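Tristgate workshop gallery: the sorting bin

Notes on the bin used at the Tristgate bench for small wrapped goods and other short, flat items. The page was started in March and is kept by Macario Gallegos. Corrections go to him, preferably with the shelf number in the subject line.

The bin is an open-topped rectangular type, grey throughout, and stands directly on the wooden bench top. It has no lid and no feet. A sloping divider runs lengthwise and gives two compartments, the rear one smaller than the front.

Rear compartment. Kept for rejects and for stock waiting on a label check. It should be empty at the start of a run. Walls are plain and need wiping only when the mark on the back wall starts to spread.

Front compartment. The working side. Bars go in without any set order or direction, and they are not squared up afterwards. The usual load at this bench is small, and 60 is the ceiling in the Homov handling sheet, which we have never needed to approach.

Divider. This part takes most of the wear. Thin vertical scratches have built up over the paler upper section, and there is a darker scuffed band lower down. Neither affects use. The last entry in the bench log puts the bin at 1,278 fills, against a planned inspection every 1,000, so the inspection is overdue. Sesel have quoted for a replacement panel in the same grey - delivery is slow and the order has not been placed.

Seam. The shiny strip at the foot of the divider is creased along its length. Check it by eye before filling. If an edge has lifted, press it flat and note it in the log.

Clamps. Spring type, orange handles, one on each side of the bin. Fit them after the bin has been set down in position. The Brandão pattern with the longer jaw also fits but fouls the divider when the handles are opened fully.

Floor. Dull grey with cloudy darker patches, the largest towards the back of the front compartment. These do not come off with soap and water. Solvent was tried on a corner of the spare bin and left a worse mark, so please leave the patches alone.

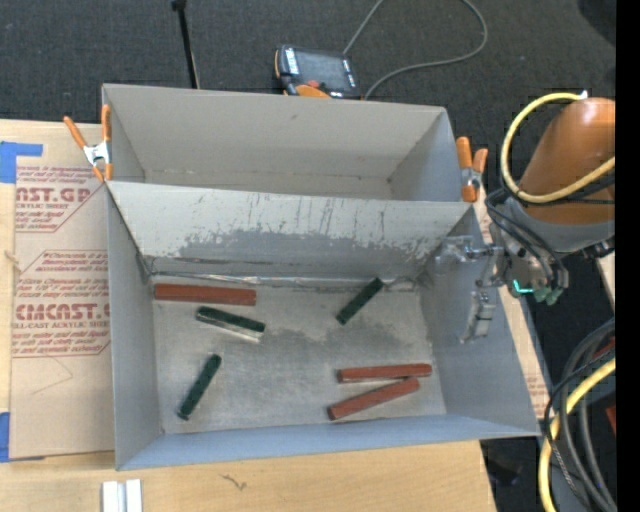 Front compartment with six bars, 3 reddish-brown and 3 dark green. Rear compartment empty.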